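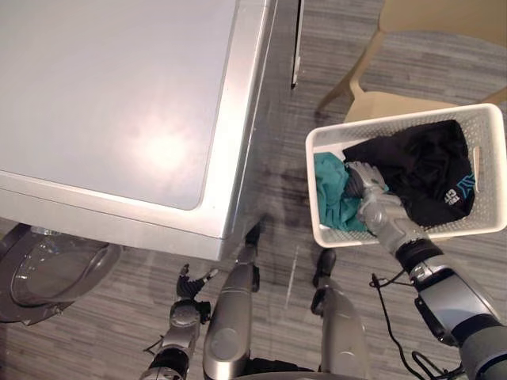
Sep 22, 2021

I have now read 94 comments under a post about whether you should wash small loads, and I trust maybe 2 of them.

The argument goes like this. One side says a washer should only ever run full, and anything less is a crime against your water bill. The other side says clothes need room to move and a half-empty drum gets them cleaner. Everybody is very sure. Most of them also have something to sell, or a link to it.

My own laundry tends to be a black T-shirt and whatever else hit the basket that day. I used to let it pile up until it was worth doing. By then the bottom layer smelled like a gym bag and I had to run it twice, so I'm not convinced I saved anything.

In May I bought a box of Fudent laundry sheets, which promised 100 loads. I got nowhere near that. The small print says a "load" is half a sheet, and half a sheet did nothing for a dish towel with tomato sauce on it. A whole sheet did a bit better. So did the cheap powder I already had under the sink.

Then there's the Grudum, a plastic ball full of beads that is supposed to replace detergent for 500 washes. I borrowed one from a neighbor in Kurnell who swears by it. I ran the same kind of load with the ball and then with plain water and couldn't tell you which was which. I gave it back and said it was interesting.

What I do now is pretty dull. Darks and brights go in together on cold, because I've never once had a color run on me at that setting. New jeans are the exception. Less powder than the scoop says, short cycle, door left open afterward. The basket stays on the floor near the machine so I don't drop socks down the hall.

Does it cost more to run it half full? Probably a little. I looked for a number I believed and didn't find one. If you have a meter on your washer and have really measured it, send me what you got. No links to beads, please.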